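Display Dresser, part time
Riquelme Shirts and Workwear
Posted March 2019

If you are the sort of person who can't walk past a crooked collar in a store without reaching out to straighten it, please keep reading, because we have been hoping to hear from you! Riquelme is looking for a part-time display dresser to look after our forms, our shelves and our two front windows, and to help us get the new season out of its boxes and looking like something people would want to wear.

We sell shirts, mostly. Flannels and plaids, chambray, some canvas overshirts from Prusska, and a rack of work pants from Ulteck that sells all year without any help from us. There are about 800 shirts in the building on a normal week, and every one of them has to be folded, hung or put on a form by a pair of patient hands. The pay is by the hour, with a staff discount from your first shift and a good lunch place next door (try the soup).
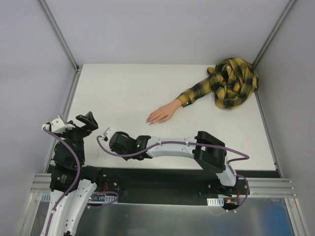 Sleeves are where most of your time will go. A shirt body more or less takes care of itself once the shoulders are sitting right, but a sleeve with a hand at the end of it has to look as though an arm went in there on purpose, and that takes some fussing. Plaids are the fussiest of all, and we do love them. Take the mustard yellow and black check, with the body all in a heap and one long sleeve lying out across the white tabletop: even like that, your eye goes straight down to the cuff and the hand coming out of it. If the checks wander, or the small light button ends up somewhere odd, that is what a customer will notice first. We'd like someone who notices it before they do.

On a typical shift you would steam and press whatever is going out that day, change the shirts on the forms, refold the tables after the lunch crowd, and sew on the odd button. You would also be in charge of the hands, which come off every time a shirt is changed and go back on once the sleeve is down. Ours are from Naller and they are sturdy, but the fingers do chip if they are dropped, so we ask everyone to set them down on something soft and to keep left and right in their own drawers. Please don't force a hand through a buttoned cuff. Undo it, ease the fabric over the knuckles, and button up again afterward.

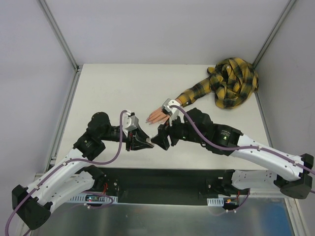
Magdolna Antal says the job is slower than she expected and that she likes it better for that. Her first week went almost entirely on cuffs, she told us, and she went home every night tugging at her own sleeves and her husband's too. Her advice to anybody applying is to practice at the kitchen table with an old shirt: smooth the sleeve from the shoulder down, leave the cuff for last, and then go and stand across the room to look at it.

We think that is very good advice. You don't need store experience, and you don't need a design course, though you're welcome if you have either. We care more that you handle clothes kindly and can get on with things when the store is noisy. You should be comfortable on a stepladder and able to lift a full box of shirts. Basic hand sewing would be lovely, and if you can't sew we will teach you.

Hours are 11 a week to begin with, mostly mornings before we open, with extra in July when the summer stock gets marked down and everything moves at once. There is a 100 dollar clothing allowance each season so that you can wear what we sell.

To apply, bring a short letter to the counter, or mail one to us at the store. Tell us about a window or a shop table you liked and what you would have changed about it. A photo of something you have folded or dressed is welcome too, and it can be your own closet. We read everything, and we will write back to you either way, though it may take us a little while if the new boxes have come in.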